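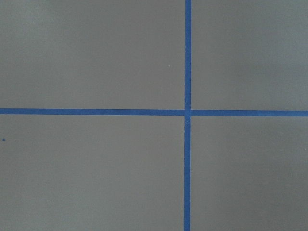 Flenasgate Technical College — Applied Automation Workshop

Teaching Trelby by hand (and by a lot of elbow grease)
13 Nov 2020

I have spent most of this fall holding a robot by the wrist. If you've walked past the Pálfi Building in the evening and seen someone bent over a table, moving a robot arm very slowly and muttering, that was probably me, and I'd like to thank everyone who didn't knock on the glass.

The news is that we're nearly there. Dwynwen Ellis, who runs the workshop, set us a target of 2,000 recorded demonstrations before the winter break, and as of this morning we have 1,930 good ones saved and backed up. I did a little dance when the number came up. Then I remembered there were still 70 to go and sat back down.

For those who haven't been following along (hi, Mom), Trelby is the name we use for the whole setup: the arm, the table, the little camera at the wrist and the pile of software that ties them together. The job we're teaching it is sorting small parts. Pick up a part, look at where it is, carry it to the right area of the table, put it down without dropping it. A person can do that while thinking about lunch. Trelby needs to be shown, over and over, by somebody who is paying attention.

We show it two ways. The first is the one I like, where you switch the arm into its loose mode, take hold of it near the wrist and walk it through the whole job while it records what every joint is doing. It feels a bit like teaching a very stiff relative to waltz. You learn fast not to yank. If you're jerky, the recording is jerky, and when the robot plays it back you get to watch your own bad manners repeated at you by a machine.

The second way is by remote control, and that's where Myfanwy Bellis is queen. She sits at the desk across the room with a hand controller, watches the wrist camera on a monitor, and drives the arm from there. No hands in the way at all! The first time I tried it I put a washer on the floor. Myfanwy can set a part down so gently you can't hear it land, and she'll chat about her garden the entire time.

Both kinds of recording go into the same pot. Dwynwen wanted a mix, and I was grumpy about it in August when I was still terrible with the controller, but I've come around. When I'm holding the arm I'm looking at the table from where my own head is, up high and off to one side. When Myfanwy drives from the desk she only has what the wrist camera gives her, the same view the robot will have when it's working alone. She makes choices I wouldn't make. She'll stop partway and go up a few inches to get her bearings, then come down again. I never bothered to do that, and the early versions of Trelby trained only on my recordings never did it either. They'd just barrel on down with great confidence and miss.

Now, the tape. People who come in always ask about the tape, so let me tell you about the tape. We have two strips of bright blue running across the gray work surface, crossing each other, so you get four areas that aren't the same size. The upper left one is the biggest as the wrist camera sees it from overhead. I laid the strips myself and I will admit that the one going side to side has a slight slope to it, and where the two meet there's a small step, like a sidewalk slab that has shifted. I wanted to pull it up and start over with a ruler. Dwynwen said leave it. Her thinking was that anybody's real bench is going to be a little off, and if a robot can only sort parts on a perfect grid then we haven't taught it much.

So it stayed, and by now we have so many recordings made over that exact cross that I'd cry if anybody moved it. There's a sign on the door about cleaning sprays. I'm the one who wrote it and I stand by the capital letters.

A normal session goes like this. We wipe the surface down, we bring the arm up to its start position over the bare table, and we check the picture from the wrist before any parts go out. Then whoever isn't driving puts a part down, says "go," and the other one does the move. A clean demonstration takes 40 seconds if you don't dawdle. Then back to the start and do it again with the part somewhere else, or turned the other way, or half across a strip of tape if your partner is feeling mean. (Myfanwy is always feeling mean.)

We throw out plenty. If the part slips, that one's marked separately. If you bump the table, out it goes. If somebody sneezes and lets go of the arm in the middle of a move, that's out too, and also you have to clean the wrist. We had one bad week in the fall where we lost 28 recordings in a row to a loose cable, every one of them lovely, and I went home and ate cereal for dinner.

What I didn't expect was how much you start to see your own habits. I come in from the right every single time. I had no idea! Dwynwen played a batch of my runs on top of each other and they all curved the same way, like water going down a drain. The trained version had picked it up perfectly. It would swing out to the right for a part that was sitting on the left, all the way around, just like its teacher. After that I had to do a whole set of sessions where I came in from the left, and I felt like I was brushing my teeth with the wrong hand.

Last week we ran a check with the version trained on everything up to that point. I'm not going to give you a score, partly since Dwynwen wants to do it properly once the full set is in and partly because I don't want to jinx it. I will say that it handled the flat parts better than the tall ones, and that it did the Myfanwy thing — stopping, going up for a look, coming down again — without anybody asking. All three of us yelled. It was a good afternoon.

The folks at Stiderholm, who lent us the hand controller, are getting a copy of our notes when the set is finished. They asked mostly about the boring stuff: how long one person can drive before getting sloppy, what chair we used, whether we took breaks. For me the limit is an hour, and after that my hands start doing whatever they want. Myfanwy claims she has no limit, but I've seen her last few runs on a long evening and I have the recordings to prove it.

If you're a student at Flenasgate and you'd like to have a go, we're saving part of the final batch for new hands. We want people who haven't done it before, because the three of us have gotten awfully similar by now. You don't need to know any programming. You need a steady grip, some patience and short sleeves (long cuffs catch on the wrist joint, ask me how I know). We'll start you off moving the arm by hand, and if that goes all right you can try the controller with Myfanwy talking you through it. Two people in the room at a time, masks on, and we wipe everything down in between.

Sign up on the sheet outside the workshop door or drop Dwynwen a note. Evening slots go first. Please don't lean on the table.

Comments

gearhead_tess
I signed up for Tuesday! Does it matter if you're left-handed? I'd guess I come in from the other side without even trying.

Reply from the Workshop
Tess, you are exactly who we want. Where were you when I was doing all those left-side runs?

Old Ron
We did something like this with a paint sprayer arm at a plant I worked at years ago. You dragged the thing through the job once and it played back that one pass forever, mistakes and all. The fella who taught ours had a hitch at the end of his stroke and you could find it on every door that came off the line. Nice to hear you're giving it more than one lesson.

m. bellis
For the record, my runs at the end of a long evening are fine. The chair is the problem.

pwhit
Have you tried it with different lighting? Our club's arm worked great until somebody opened the blinds, and then it was hopeless.

Reply from the Workshop
It's on the list for after the break. So far everything's been done under the same ceiling lights with the blinds down, so I expect it'll be humbling.

Carla in Admissions
Was the sign about the sprays aimed at me? I only used it the one time.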